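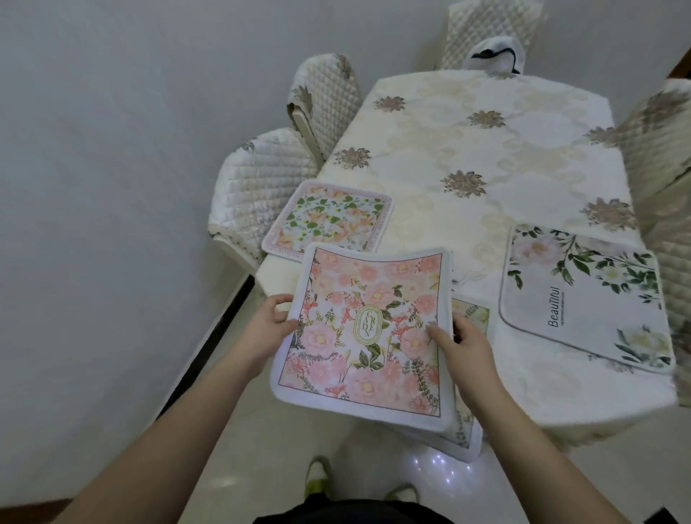
Theophilus Issahaku asked whether the placemats go on before or after the cloth has been leveled, and whether a cloth with a woven pattern needs a liner under it. Level the cloth first. A liner is optional with the Villusby cloth and does not change the steps below.

4. Dressing the Table: Cloth and Fabric Placemats

By Amos Hutchins
Revised January

This section covers the Villusby tablecloth used with square fabric placemats from the Fetine and Darkalau sets. The sets may be mixed on one table. Borders and prints differ between mats, so the spacing in 4.2 is taken from the outer edge of the border and never from the printed panel.

4.1 Laying the cloth

1. Clear the table and wipe the top. Let it dry completely.

2. Pull the chairs back far enough to walk around the table.

3. Unfold the cloth lengthwise down the center, then open it toward both long sides.

4. Check the drop at each end. Adjust by lifting the cloth and setting it down again.

CAUTION: Do not drag the cloth by one corner. Embroidered motifs hold their shape less well than the ground weave, and a hard pull can pucker the fabric around the stitching.

5. Smooth from the center outward with a flat hand.

NOTE: On a cloth with spaced motifs, sight along one diagonal row from the end of the table. If the row bends, the cloth is twisted. Lift the nearer end and lay it again.

4.2 Placing the mats

1. Take one mat at a time. Hold it by the left and right edges with the print facing up and any lettering reading correctly from the chair.

2. Lower the far edge onto the cloth first, then the near edge.

3. Set the near edge of the mat parallel to the table edge, with the whole border resting on the tabletop. A mat that hangs over the side will catch on sleeves and can pull a plate with it.

4. Center the mat on the chair. Ignore the motifs on the cloth; they are not spaced to match the seats and a mat may cover one partly or completely.

5. Press the corners flat. Thick, terry-like borders may need to be pressed twice.

6. Place the remaining mats the same way, working from the far end toward the near end.

NOTE: Mats with a scalloped border have no straight edge to sight along. Line up the outermost points of the scallops instead.

NOTE: A mat with a center emblem (the oval marked GARDEN, for instance) shows a tilt more readily than an all-over floral print. Check these last, from a standing position behind the chair.

4.3 Final check

1. Push the chairs in slowly. If a chair back or seat touches the hanging cloth, hold the cloth clear with one hand.

2. Look down both long sides and correct any mat that has turned.

3. Check the drop again. Placing mats can shift a light cloth toward the near end.

CAUTION: Keep the hanging edge of the cloth clear of the floor on the side where people walk.

For storage, see Gallagher linen sheet 237.

Contact: Household Linens Desk, Gallagher | © Gallagher | Back to top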